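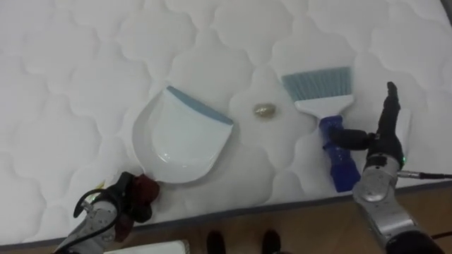
October 19, 2020

So I have been trying to fix my sleep since June, and I think I'm finally far enough along to write it up without jinxing it. (If I jinx it, I'll come back and edit this.)

Some background. I used to be one of those people who fell asleep on buses. Then we moved to Lestley, I started working from the kitchen, and my bedtime slid later and later until I was regularly lying there at 2 in the morning thinking about whether I'd renewed the car registration. I had! I'd done it weeks before! My brain did not care.

First thing I tried was going to bed earlier, and it was awful. I just got more hours of lying there. What did help was getting up at the same time every single morning, even after a bad night. The first week and a half was pure misery and I put orange juice in my coffee once, but after that I started getting sleepy in the evening all on its own, like a little kid.

The second thing was the room. I'm a cold person, always in a sweater, so I had been keeping our bedroom nice and toasty. My sister-in-law told me to set the thermostat to 65 and quit complaining. I bought a heavier blanket from Palline instead of turning the heat back up, and oh my gosh, that blanket. I would marry that blanket.

Third, coffee. I cut it off at noon, then cheated, then cut it off at noon again. I'm not going to pretend I enjoy this one. The decaf from Enditz is fine if you make it strong and don't think too hard about it.

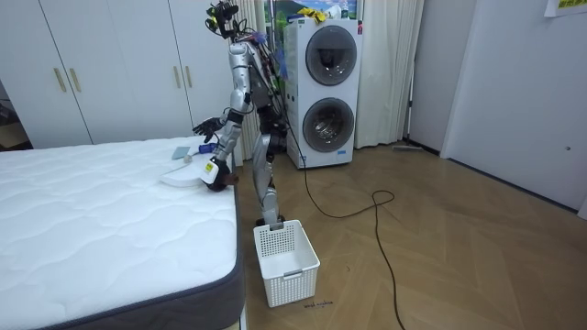
Venkataraman wrote in after my last post to say that the fixed wake-up time never did a thing for them until they also stopped napping, and that even a short doze on the couch after dinner was enough to ruin the whole night. I hadn't thought about the couch! I do that constantly, I just never counted it as a nap because the TV was on. So I've been sitting in the uncomfortable chair in the evenings, and yes, okay, it helps.

The phone is where I'm still losing. It's supposed to charge in the hallway. Most nights it does. Some nights it comes to bed with me "to set the alarm" and then I'm 12 recipes deep into things to do with squash. I did buy a plain old alarm clock, the kind with the two little bells, and it ticks so loudly that I had to put it in a drawer with my socks.
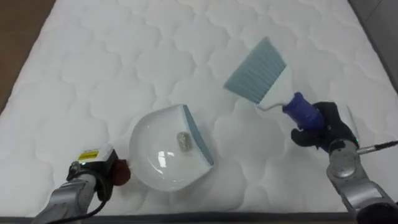

Anyway, I'm usually out by 11 now, and I wake up maybe once, look at the ceiling for a bit, and drift off again. I still get the odd terrible night, mostly when I've had wine or when there's something on my mind about work. The difference is that I don't panic over it anymore. I get up, I read something dull in the living room, I go back when my eyes get heavy.

Next on my list is curtains. The streetlight outside our window is brighter than the sun and the ones that came with the house might as well be tissue paper. If you have blackout curtains you love that don't smell weird out of the package, please tell me in the comments!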